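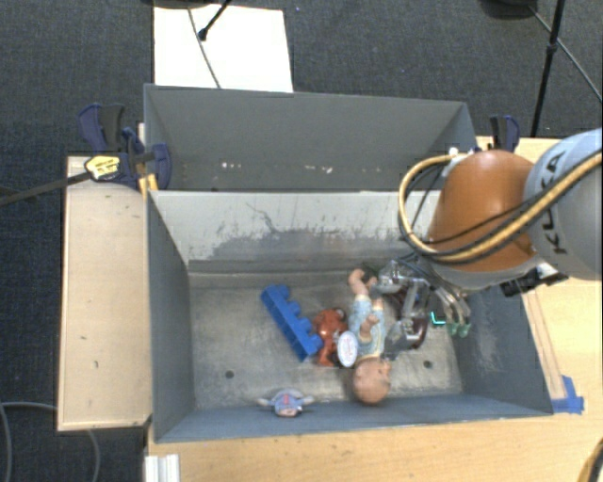 Lists > Toy Lending > Sorting and Storage > Re: One bin or several?

Posted in March, 8:41 am
By the Distley list editor

On mixed bins, replying to the message from Hollthorpe:

> We have 112 toys out on loan and the rest in gray bins on the
> back shelves. At present everything that comes back goes into
> whichever bin has room, so a baby doll can end up next to
> building blocks and small figures. Is it worth splitting them by
> type? We have two hours on a Stinetti shelving unit booked in
> April and could relabel at the same time.

We split ours two years ago and would do it again, with one change. Dolls should have their own bin. Blocks are hard and have corners, and doll clothes pick up marks from them, mostly on the light fabrics. Lay dolls flat in one layer. If the clothes come off for washing, put them in a mesh bag with the doll's number on it.

Blocks and figures can share if you are short of bins. We kept the long blocks apart from the short ones for a while and gave it up. Parents put them back together anyway.

The change I would make is the returns bin. We started without one and sorted at the desk, which held up the line. Now all returns go into a single mixed bin first and get sorted after closing. Loose parts that don't obviously belong to anything go in a tray on the desk for a month.

For labels we use Jaidee card sleeves, 800 to the box. Tape them on the short end of the bin so they can be read from the aisle. Our catalog stands at 2,062 items and the numbers on the sleeves match the catalog, not the shelf.

If your bins don't have lids, don't stack them.

Comments

We did the dolls first and left the rest for summer. It took one evening.

Do the sleeves hold up to wiping? Ours went cloudy with spray.

They do with a damp cloth. I haven't tried spray.

Same problem here with doll clothes. White trim is the worst. We hand wash it now.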